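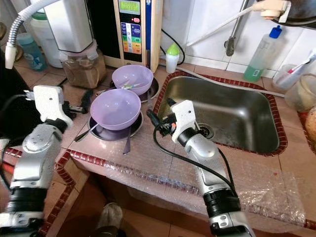
Dish station, head view, both arms up. Right gripper over the sink rim with the black cable.

Wednesday, 7:40 pm

Writing this up while it's fresh, because tonight was the best session we've had since the club started on the dishes task. Two bowls, two plates, one sink, and the whole thing finally feels like a job the arms could learn instead of a pile of ways to scratch tile.

Task as it stands now: pick up the near bowl, put it in the sink, go back for the plate under it, then the same with the far pair. Spoon and the other utensils last. We agreed to leave the spoon handle sticking out from under the near bowl at the start of a run. Kofi wanted it out of the way and I argued for keeping it, and after three tries each way I think we both see that the messy start is the more useful one. Anybody can stack a tidy counter.

Lavender bowls are great, by the way. They stand out from the dark plates and from the tan tile, and the segmentation picked them up with no tuning at all. The plates are another story. The rim of the near one gets lost as soon as an arm throws a shadow on it. Kofi is going to try the wrist views for the plates only and leave the head view in charge of the bowls.

Sink

The stainless basin is hard. Reflections move when the arms move, so the depth map has holes exactly where we need to know how far down to let go. I tried masking the basin and using a fixed height for the bottom, measured with a ruler from the counter tiles. Ugly but it works for bowls. It'll bite us when there's already something in there, so this is a stopgap and I'm writing that down in case I forget and start being proud of it.

The red tile border turns out to be a present! It's a nice hard color edge on every side of the sink and the corner finder likes it far more than it likes the steel. I've switched the sink localization over to the border completely. Code is in the Truvunby repo on the branch called sink-border. Please don't merge it yet, the color thresholds are in the file as plain numbers and I want to move them to the config first.

Cable

Spent a while on the black cable with the orange tab. Notes for whoever sets up next:

Keep the slack in one loop alongside the right arm. Two loops and the wrist finds a way to get between them.
Check the loop again after homing, before enabling the left arm.
Connector stays above the rim. We don't want it down in the basin, ever.
If the cable goes tight on a reach toward the soap bottle, stop and redo it. Don't nudge the arm by hand with the motors on (I did this in September and lost an evening to recalibration).

Kofi has a drawing of a cable guide that clips to the lower part of the arm. I like it. He'll print one in the flexible stuff so it doesn't chew on the rubber bands.

Control

Dropped the command smoothing window from 932 ms to 400 and wow, what a difference. At the old setting the arm felt like it was being driven by mail. At 400 I could set a bowl on the counter and feel where it was going to land. There's a bit more shake at the end of a long reach, mostly on the right side, and I'd take that trade every time. Haven't tried lower. Kofi thinks the shake is the second joint and not the filter, so before going lower he wants to swap the left and right configs and see if the shake moves with them. Good test, should take ten minutes.

Also made the start pose lower on the left. It used to come in from high up and spend forever descending. Now it waits just off to the left of the dishes, over the counter, and the first grasp is a short move. Watch out for the black plug near it. I'd like a keep-out box there, a few inches on each side, and another one in front of the water ionizer. Those colored buttons are right at a height where an elbow could press one and I don't want to learn what all of them do.

Episodes

We logged 61 episodes tonight counting the aborted ones. I'm keeping the aborted ones in a separate folder because Jisus (the labeling script, for anyone new) still chokes on an episode with no end marker. Fix is easy, I just didn't want to touch it in the middle of a session.

Best run of the night was near the end. Left arm took the bowl by the rim, and the right one was already waiting by the sink, and the handoff went through without either of us touching the stop button. We both yelled. I played it back four times before I went on with the setup.

Worst run: the gripper closed on the bowl and the plate together and lifted the lot. Funny to watch, but the policy will copy whatever we feed it, so that one's marked bad. Fix on the operator side is to come in from a higher angle and close slower. I've put a line about it on the operator sheet.

Bubble wrap on the front edge is staying. The forearm can come down on it without that awful tile noise, and the arms seem to slide over it fine. It does confuse the plane fit for the counter a little, so I'm cropping the front strip out of the point cloud before fitting. One line change, same branch.

For the Claritstead demo

We get 2 attempts per team, and setup time counts. So we should practice the whole thing from boxes, cable loop included, with one person on the laptop and one on the arms. I'd rather show one bowl done cleanly than rush all four dishes. Kofi disagrees (he wants the full stack) and we left it open.

The El Ouafi team is doing drawers, so there's no overlap with us, and they offered to trade operator hours. I said yes for both of us. Fresh hands would be really good for the data, we drive too much alike by now.

To do

Config swap test for the right side shake – Kofi
Color thresholds into config, then merge sink-border – me
Keep-out boxes for the plug and the ionizer – me
End marker bug in Jisus – whoever gets to it first
Print cable guide – Kofi
Try a different spoon angle at the start, pointing toward the wall
Ask about more dark plates in the same size

Packed up at 10:15. Left arm was parked first, then the right, then power.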